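Skirkow travel steamer, after a spring of shirts

I bought the Skirkow in April, after my iron leaked on the last good shirt I own. It holds enough water for 12 minutes, or up to 12 if you believe the box. 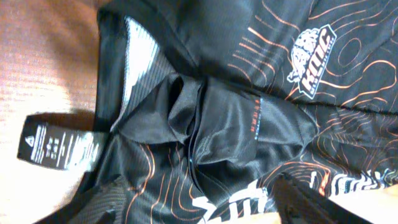

Steam is good on cotton and timid on linen. Sports jerseys are another matter, and anything with a big printed logo, like the white KMC on the black one with the orange contour lines, I do inside out on low.

The cord is short – my outlet and I have become close.

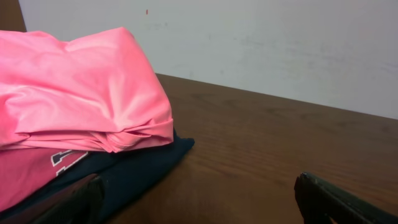

It also spits for the first five seconds, so aim at the sink.

Noise: a kettle with opinions. Hanyu Fang, next door, has asked about it twice.
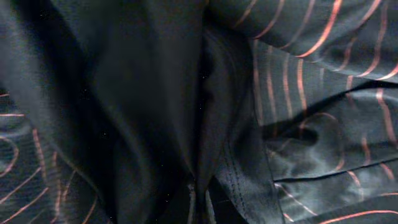 Price and rivals

I paid $50. The Usberg costs more and weighs more, and Revathi Achari swears by hers. 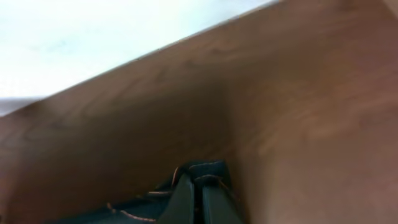 Does it replace an iron?
For T-shirts and dresses, yes. For a collar or a crease in pants, keep the iron, even if it leaks.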